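Search this site Enter keyword Go

Flovstead Robotics Open Day

The Flovstead Robotics Open Day is a yearly public event held each October in the town of Flovstead. It is run by Clemo, a small nonprofit workshop that teaches practical robotics to adults and teenagers, in a former seed warehouse on the canal side of town. Visitors can watch robot arms handle ordinary household things, both on real benches and in computer simulation, and in most of the halls they can take the controls themselves. The event is free, lasts a single day, and has become one of the best loved dates on the local calendar.

The open day is unusual among robot shows in how little of it is about spectacle. There are no dancing robots and no stage. The main draw is the everyday task: lifting a cup, putting a lid on a box, finding the right key. Watching a machine work its way through a job that a child does without thinking is surprisingly gripping, and the halls often go quiet while a hundred people wait to see if a spoon will stay put.

History

Clemo began as an evening class in the back half of the warehouse, with two workbenches and a secondhand arm bought from a bottling plant. The first open day was meant only for the families of people taking the class. Word spread, the line reached the canal bridge, and the doors had to be opened in shifts. The following year the organizers rented the whole building and printed a floor plan.

For its first few years the event had real machines only. Waiting times were long, and one broken cable could close a hall for the afternoon. Simulation was added in the fourth year, at first as a way of keeping people busy while they waited for a turn at the benches. It was so popular that it was moved to a hall of its own the next time around, and many regulars now head there first.

Attendance has grown to 3,000, close to the limit of what the building can hold. Timed entry was brought in to deal with this, and it has made the day far more pleasant, especially for people with strollers or wheelchairs.

Layout

The warehouse is split into 9 halls, most of them named after the crops once stored there. Barley and Oat hold the beginner benches. Flax is used for talks, and Clover is a quiet room with soft lighting and a single slow machine that sorts buttons by color. The Rye hall, the longest in the building, is the home of the simulation demonstrations and is usually the busiest by noon.

Visitors move through in any order they like. Each hall has a whiteboard by the door showing what is running and when the next turn opens up. Lunch is sold in the yard, weather permitting - the potato pancakes have a following of their own.

The Countertop Demonstration

The best known item on the program is the countertop demonstration in the Rye hall. It uses a simulator called Rilex, written and looked after by people at Clemo, in which a robot arm works at a virtual counter set with small objects. The view is thrown onto a large screen so that the whole hall can follow along, and a presenter talks through what the arm is trying to do.

The counter changes from one round to the next. Objects are drawn from a large library and dropped into place by the software, and the mix is often delightful. Kitchen things land next to things from a pocket or a garden, and the walls, floors and cabinets change too. There is a practical reason for all this variety. An arm that has practiced with only one cup on one table tends to fail when either is swapped, while one that has met hundreds of odd combinations copes much better with a new one. 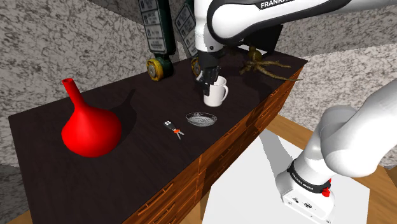 The Franka arm at the white mug during a countertop round, with keys, a metal dish and a red vase on the same counter.

Cups and mugs are a favorite target, and they make a fine lesson. A two-fingered gripper can take hold of a mug by the rim, by the handle or around the body, and each choice has its own troubles. The rim is easy to reach from overhead but gives the fingers only a thin wall to close on. The handle is secure if the fingers line up with it, and hopeless if they don't. Going around the body works well for narrow cups, but a wide one may be too big for the fingers to open around. Presenters like to ask the audience to vote before a round starts, and the hall is usually split.

Tall objects bring a different kind of suspense. An arm coming in low may brush against a narrow neck and topple the whole thing, so the path it takes matters as much as the grip at the end. Flat objects are harder still. Keys lying on a counter give the fingers very little to close on, and a good attempt at picking them up nearly always gets applause, whether it succeeds or not!

Each round lasts 60 seconds. When time runs out the counter is cleared and a fresh one appears. Spills and breakages cost nothing in simulation, and the presenters make good use of this by letting a bad plan play out to the end so that everyone can see where it went wrong.

Driving the Arm

After each block of rounds, the controls are handed to visitors. The arm is steered with a pair of hand controllers, one for moving the gripper and one for turning it, and the fingers close with a squeeze of the trigger. Children as young as six have managed a clean lift on a first try. Adults tend to struggle more, mainly because they hurry.

A second station lets visitors place the objects and then watch the software try to plan a grasp. This has turned into a friendly contest to build the most awkward counter possible. Crowding a target with taller neighbors is a common trick. Another is to choose something with no regular shape at all, such as a root or a piece of driftwood, where even a person might pause before deciding where to take hold. The most stubborn counters are saved by the Rilex team and used as test cases during the winter.

Real Benches

The Whitfield bench, in the Barley hall, is the physical partner to the countertop demonstration. It takes its name from the old Whitfield joinery across the canal, whose main worktable was given to Clemo when the shop closed. The table is long, solid and badly scarred, and an arm has been bolted to one end of it. Three or four times during the day, a plan worked out in Rilex is tried on the bench with similar objects.

These tests are the part of the day that regulars talk about most. A grasp that looks perfect in simulation may slide off a real cup with a glossy glaze, or knock it over through a small error in where the table was measured to be. At other times the real arm does the job so smoothly that people ask to see it again. Presenters explain the difference plainly. Friction, weight and the slight give of rubber finger pads are all hard to model well, and closing that gap is one of the most interesting problems in the field.

Visitors stand behind a painted line while the bench is live. A stop button is kept within reach of the operator at all times, and new operators practice using it before they are allowed to run anything else.

School Sessions

The first 2 hours of the morning are set aside for school groups. Pupils work in pairs with a printed sheet that asks them to predict what the arm will do, watch a round, and write down what surprised them. Teachers have praised the sheets for giving shy pupils something to say. Several people who now teach at Clemo first came to the warehouse on one of these visits.

Reception

Local coverage has been warm, with most of the praise going to the patience of the presenters and the freedom to try things. The main complaint is noise in the larger halls, where sound bounces off the brick. Felt panels were hung in the Rye hall after one particularly loud year and have helped a good deal. Some visitors have also asked for more seating near the screen, and benches were added along the back wall.

See also: Clemo; Rilex; Whitfield joinery; Flovstead canal

Last edited Apr 23, 2026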